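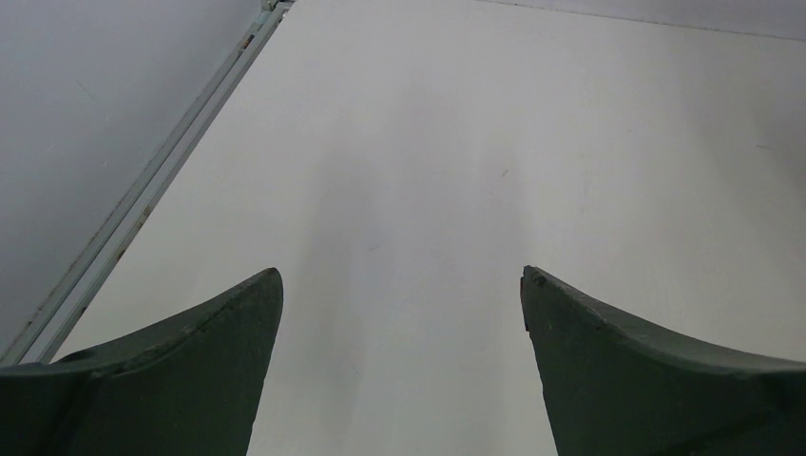
Fig. 1. Looking down the table between the two gripper fingers, from the wrist camera.

Good practice for a two-arm bench: our rule set, version 3
Project report, Aveck group: Felicidad Cabanatuan, Peadar Scanlon, Valdir Leite
Jan 14, 2022

We went into this project thinking the rules would be the dull part, and they ended up being what we argued about most (and had the most fun with!). The bench in the Paiva lab came with a one-page sheet that said "be careful" in several different ways. Our goal was to replace it with rules a new student could follow on day one.

Version 1 had 20 rules. We gave it to Dirceu Rezende, who had never run the arms, and he stopped reading at rule 8. Version 3 has 6, and they fit on a card.

1. Clear the table before power-up. Only the items for the current task go back on.
2. Check the wrist camera view of each arm. Marks on the surface go in the log, so that a later group doesn't take an old scratch for an object.
3. One arm works in the bin at a time. The other one waits outside it.
4. Look over the cables at the elbows and wrists before each run. A loop is fine, a tight bend is not.
5. Hands stay outside the walls while either arm has power.
6. Say "stop" out loud if you see anything odd. Anyone can say it, and no one has to defend it afterward.

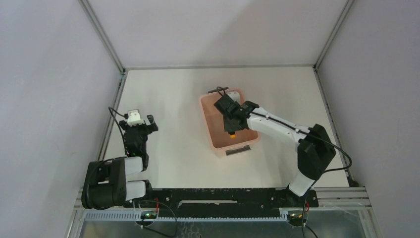 Rule 3 gave us the most trouble. Peadar wanted both arms allowed in the bin for handovers, and he made a good case, but the bin is small and a gripper takes up a lot of it. We settled on handovers above open table only. Emerson Xavier, our adviser, asked us to write down where the waiting arm should be. We now say "raised or folded, on its own side," and we love how much easier that makes it to spot a mistake from across the room.

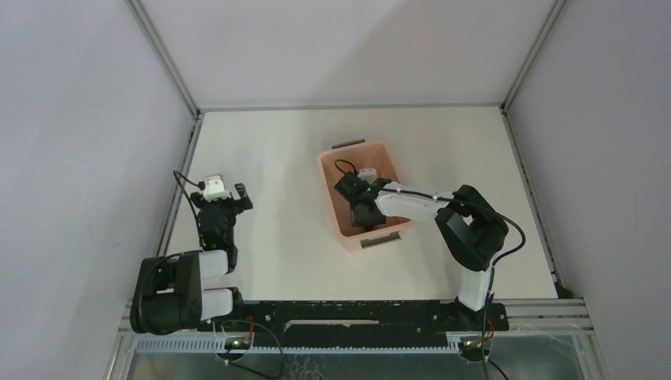 Fig. 2. Right gripper lowered into the bin, left arm raised on its own side.

Rule 4 still needs work. "Tight" means different things to different people, and Valdir would like a bend gauge we can hold up against the cable. We plan to try one in May, when the Loltdale section takes over the bench, and their notes will go into version 4.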